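Small cakes for birthdays – who else has given up on the big slab?

LilibethB
6/16/19
Hello all. For years I've ordered the big slab from Komen for every family do, and for years I've been eating leftover sponge until it went stale. So I've come around to the little round cake on its own plate, pink icing running down the sides and a bit of green on top for colour. Much nicer to look at, and everyone still gets to sing!

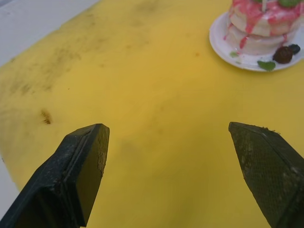
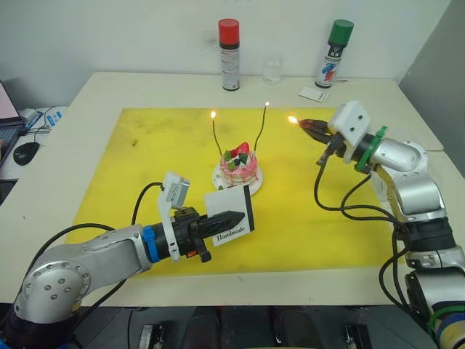

My trouble is the candles. I like two at the most on something that small, but my husband Eduardo reckons a birthday without a proper blaze isn't a birthday. What does everybody else do?

teodoro_l
I'm with Eduardo, sorry Lilibeth. My mum turned 70 in November and we put 12 on a cake not much bigger than a saucer. There was wax through the lot, but she laughed till she cried.

SaftaP
Two is plenty, love. I do like those skinny bent ones, they've got a bit of character. Is it a yellow cloth you've got under the plate? I have one that colour from Ravano and I've never got strawberry out of it, so now I put baking paper down first.

Bence_Sz
Disagree about drips, I'm afraid. I find runny icing makes a mess of the plate and I'd sooner have plain buttercream. Each to their own. The "Handmade" card is a lovely touch though – my neighbour writes hers out with a fountain pen and they always end up smudged.

LilibethB
Bence, the drips are the best part!! Safta, thank you, I'll try the baking paper. Teodoro, please don't tell Eduardo about the 12, he'll want them next time.

teodoro_l
Too late, I've messaged him.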